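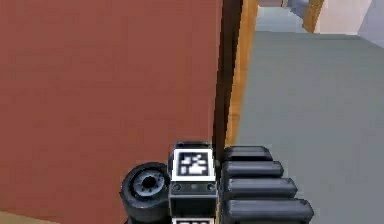

4.2 Do warm surfaces really advance?

The claim that warm colors bring a surface closer is repeated in most decorating manuals and in a fair number of journal articles, usually with no source or with a source that leads back to another manual. We are not convinced that the evidence supports it at the scale of a furnished room. Most of the older work used small colored patches on a plain background, seen with one eye in a dark booth, and a booth is a poor stand-in for a hallway. In Figure 3, a brick-red panel stands close beside a broad stretch of smooth grey floor, and a reader who already believes in advancing colors will say that the red pushes forward. But the panel is also large, near and upright, and a dark strip runs down its side. Any one of these would be enough to make it look near. Color may add something to the effect, but a view of this kind can't tell us how much, and neither can most of the published ones.

The study most often cited in favor of the claim is the Treloar survey, in which 552 respondents were split into four equal groups of 138 and asked to judge the depth of a living room painted in one of four colors. The headline result is that 70 percent of those in the red group called the room "small" or "very small." We have three reservations. The survey doesn't report the matching share for the grey group, only that the difference was "marked." The red paint was also the darkest of the four, so that hue and lightness changed together. And the question itself ("How much smaller does this room feel?") presumes the answer. When Stanciu repeated the procedure in Felten with neutral wording and paints matched for lightness, the gap between red and grey shrank to a size that her 41 participants could not separate from noise. Hers is a small sample, and it would be wrong to read it as proof that no effect exists. It does suggest that a good part of the Treloar result came from the questionnaire.

The Rivunard apartments are sometimes offered as field evidence. Residents there were moved into repainted units in February, and those given cooler walls later rated their rooms as larger. The repainting crews also replaced the window blinds in the cooler units — a detail that appears only in an appendix — and more daylight is a far simpler reason for a room to feel bigger.
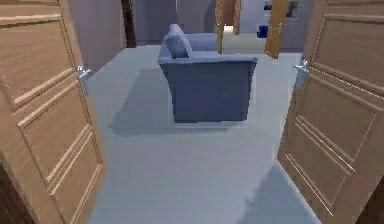
Openings raise a related problem. People judge the size of an interior partly from what they can see past its edges, and a sight line into the next space may matter more than anything painted on the walls. Zamfira Stanciu has argued that the position of doors should be recorded in every study of this sort, and we agree. Of the papers reviewed in this section, only hers says whether the doors were open or closed during testing. The Treloar report doesn't mention doors at all. If they stood open in some sessions and closed in others, the four color groups were not looking at the same room.

We also looked at the Flukik color guide, which assigns each paint a "distance value" to one decimal place. The guide gives no method for these values, and our request for one went unanswered. Several later papers use them as if they were measurements. We have left those papers out of the comparison in Section 4.3, where only studies that controlled lightness and viewing position are carried forward.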